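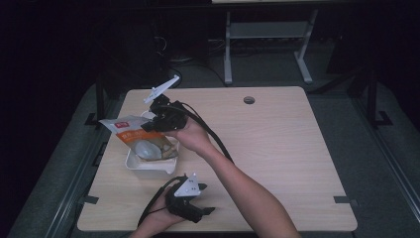 Home Newsletter Workshop Notes Back Issues Contact

Water rings, dull patches and when to recoat a pale tabletop

11 August 2023
By Tahira Paracha

Most of the questions that reached the Feltthorpe bench over the summer concerned the same fault: a light wood table that has gone flat and slightly gray where people work at it, with a ring or two near the edge. The owner usually assumes the finish has failed. In many cases it is only dirty, and stripping it would remove sound material for no gain.

Start with the type of finish. A film finish, such as waterborne polyurethane or lacquer, sits on top of the wood as a continuous layer. A penetrating oil or hardwax oil sits mostly in the surface fibers, with a thin layer of wax or cured oil above. The two age differently and are repaired differently, and a product meant for one can spoil the other. Put a drop of clean water on the underside edge, where the same finish was normally applied, and another on a worn area of the top. A bead on both means the coating still sheds water. A bead below and a dark spot above means the worn area is open. If the spot dries out with no mark, there is time to deal with it before the wood stains.

Cleaning comes first in every case. Use a cotton cloth wrung out in warm water with a small amount of neutral soap, working with the grain, and follow with a second cloth and plain water. Avoid anything sold as a polish. Silicone in a polish will cause the next coat to pull back into small craters, and it is very hard to remove once it has worked into the pores. Skin oil accounts for most of the gray. It builds up along the front edge where forearms rest, and it can take two passes to lift.
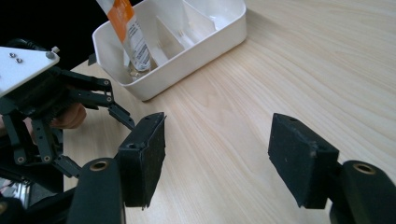

Reading time: 3 minutes

White rings are moisture trapped in or just under the finish. Dark rings are in the wood itself, often from iron or from tannin reacting with something left standing wet. A white ring on an oiled top will often fade when the area is rubbed lightly with a little of the original oil on a gray nonwoven pad. On a film finish, leave it for several days in a dry room before doing anything. Heat from an iron is widely recommended and does sometimes work, but it can also soften a waterborne coating and print the weave of the cloth into it.

Dark rings need the finish off. Oxalic acid will reduce an iron stain, but it must be rinsed thoroughly, and its dust is harmful to breathe once dry. Treat the whole top to an even line, because a bleached circle shows as clearly as the ring did.

For the recoat, our notes from the Bolville library tables may be useful. Those tops were sanded by hand to an even dull surface, vacuumed, wiped down, and given three thin coats of Clumen Matte, a waterborne finish with an added crosslinker. The room was kept closed between coats. By the data sheet, Clumen reaches almost 90 percent of its final hardness after 96 hours, and the tables were kept out of service for that period. Rubber feet and vinyl placemats should stay off considerably longer. Plasticizer moves out of them into a coating that is still curing, and the resulting sticky patch does not harden afterward.

Oiled tops are quicker to put right. The Kinyua workshop, which handles most of our oil work, goes over meeting tables every six months with a maintenance coat: a small amount of oil, spread thin, left for the time printed on the can, then buffed until a clean cloth drags without picking anything up. Excess oil is the usual mistake. It cures slowly, stays tacky and holds dust. Spread used cloths flat outdoors to dry, or put them in water in a lidded metal can. Oily rags left in a heap can heat themselves to the point of ignition.

Color is the remaining difficulty. Pale oak finished with a water-clear coating stays close to its sanded color. The same oak under an ordinary oil turns amber and keeps darkening with light exposure. Oils sold for pale wood contain a little white pigment to offset this, and the pigment settles, so the can has to be stirred to the bottom before use and again during the work. Test under a leg bracket or on the underside, and judge it the next day in the room where the table stands.

Recoating slots at Bolville are open for September. Send the table dimensions, the name of the finish if you know it, and the result of the water drop test.

Contact: Feltthorpe Workshop Notes, reader desk | © Feltthorpe | Back to top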